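Cavotham, February - The Fledholm Security Forum has published a position paper on the practical limits of joint air defense among the smaller states of the alliance's eastern flank. The paper argues that existing treaty commitments are sound on paper but depend on supply arrangements that have not been tested at scale.
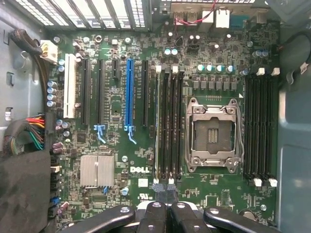 **Fledholm Security Forum | Department of Defense Policy and Alliances**

The paper covers two questions: who pays for interceptor stocks held on another member's territory, and who decides when those stocks are released. Under current practice both are settled by bilateral agreement. The department found that the agreements it reviewed use different definitions of an emergency, and that several contain no definition at all.

Six governments replied to the department's written questions. Their answers are reproduced in the annex without editing, except where a government asked for a passage to be withheld.

"A guarantee has to be read together with the transport schedule behind it," said Edin Mladenović, lead author of the paper. "In the cases we looked at, the political decision could be taken in hours. Moving the equipment would take much longer, and the border paperwork was a large part of the delay."

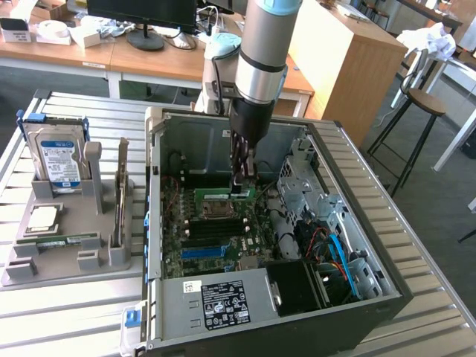

The authors recommend a common release procedure, a shared register of stocks and a standing transit permit for military cargo. They do not recommend a new treaty organization. Regional formats outside the alliance are discussed in chapter 2, where the paper notes that overlapping memberships have made command arrangements harder to follow - particularly for states that belong to more than one format.

A separate section deals with Kos, the forum's annual tabletop exercise. The next round will model a closure of the main rail corridor and the diversion of 800 containers by road. Results will be released to participating ministries first and to the public afterward.

The work was funded by the Zendedier Foundation, which had no role in drafting or review. Printed copies are available on request from the forum's office in Cavotham.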